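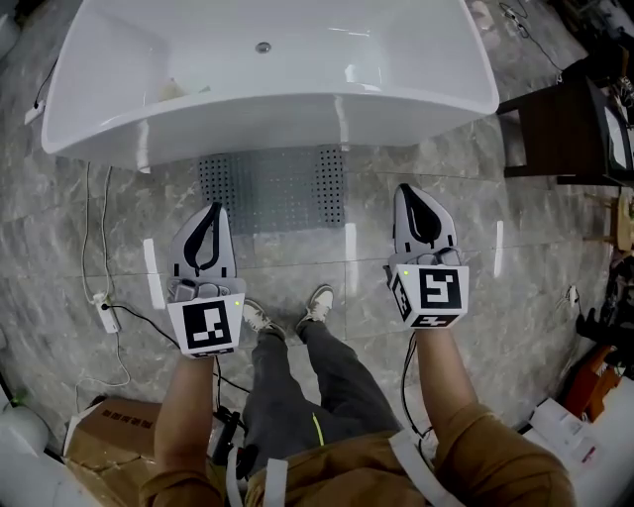
Salles de bains — la pièce de la baignoire îlot

Cette page rassemble les notes de la maison de Pistum, pour la partie salle de bains de l'étage. Les travaux ont duré 12 semaines, dépose de l'ancien carrelage comprise. Le dessin est d'Aurélien Riviere, la pose du sol de Benoît Tanguy, la plomberie de l'atelier Vement. Les légendes ont été relues par Érica Cordeiro.

La baignoire
Modèle îlot, blanc brillant, à bord large et arrondi. La bonde est ronde et chromée. Romana Zeman, la propriétaire, voulait pouvoir tourner autour pour nettoyer, ce que l'ancienne baignoire encastrée ne permettait pas. Une fois la cuve en place, il reste 70 cm de passage du côté de la fenêtre et un peu moins du côté du mur.

L'évacuation
L'arrivée et l'évacuation passent dans le plancher. Il a fallu déplacer la sortie de 15 cm par rapport au premier plan, une solive se trouvant juste dessous. La trappe de visite est accessible depuis le placard du couloir. Un essai en eau a été fait avant la fermeture du plancher, puis un second après la pose de la cuve.

Le sol
Carrelage gris à motif de marbre. Benoît Tanguy a commencé la pose par la porte, pour que les coupes tombent le long du mur du fond. Les joints sont gris également, un ton plus foncé que le carreau. Le ragréage a demandé deux passages, le plancher d'origine n'étant pas plan. Quelques carreaux du même lot sont gardés au grenier en cas de casse.

Le tapis
Gris, rectangulaire, perforé de petits trous en rangées. Il est posé à même le carrelage, devant la baignoire. Il se soulève d'une main et on le met debout contre le mur pour passer la serpillière. Romana Zeman en avait d'abord choisi un en coton, trop long à sécher dans une pièce orientée au nord.

L'entretien
Le bord de la cuve marque vite quand l'eau est calcaire. Un chiffon microfibre et de l'eau tiède suffisent si on les passe le jour même. Pas de poudre à récurer ni d'éponge abrasive, qui ternissent le brillant. Pour la bonde, un peu de vinaigre blanc dilué, puis un rinçage complet. Sous le bord, la poussière s'accumule plus qu'on ne le pense — prévoir un balai plat. Le tapis se lave à la douchette, sur les deux faces, et sèche debout. Les joints du sol se frottent à la brosse souple, une fois par mois environ en hiver.

Budget
La robinetterie Akden est revenue à 788 euros, pose non comprise. C'est le poste qui a le plus bougé entre le devis et la facture : le premier modèle retenu n'était plus fabriqué et il a fallu changer le raccord. Le carrelage, acheté chez Aguiar, est resté au prix annoncé. La livraison de la baignoire à l'étage était facturée à part. À vérifier avant toute commande de ce type, surtout si l'escalier tourne.

Ce qui reste à faire
Une étagère basse près de la baignoire, pour les serviettes. Un joint à reprendre au pied de la porte. Lorna Gourlay doit repasser un mercredi pour le choix du store — deux échantillons sont encore en discussion, un lin clair et un gris. La peinture du plafond attendra le printemps.

Crédits
Dessin : Aurélien Riviere
Sol : Benoît Tanguy
Plomberie : Vement
Robinetterie : Akden
Store : Lorna Gourlay
Légendes : Érica Cordeiro

Galerie suivante : le couloir et le placard de l'étage
Retour à toutes les pièces de Pistum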